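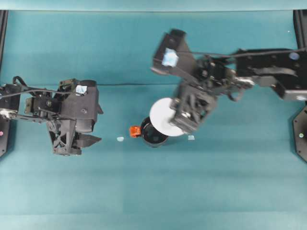

Ustdale Surgery Patient Group, minutes, Friday, 5.30 pm, Pirnberg Room. Faustino Camacho in the chair, 11 present. Last minutes agreed, though the action on phone waiting times was marked "done" and members disputed this. It stays open. The room's teal tabletop is to be used for the leaflet stand on clinic days.

Post-op follow-up calls. The practice reports that patients now get a call within five days of leaving Arriaga ward. Two members had waited 13. Asked where the figure came from, the manager said the Esus booking system. Members asked whether Esus counts unanswered calls. Not known. Manager to find out.

Survey. 3648 forms sent, replies still coming in. The chair doubted that anyone unhappy would fill in four pages. Shorter form to be drafted by July.

AOB. Dressing clinic parking raised again. No progress.

Closed 6.40 pm.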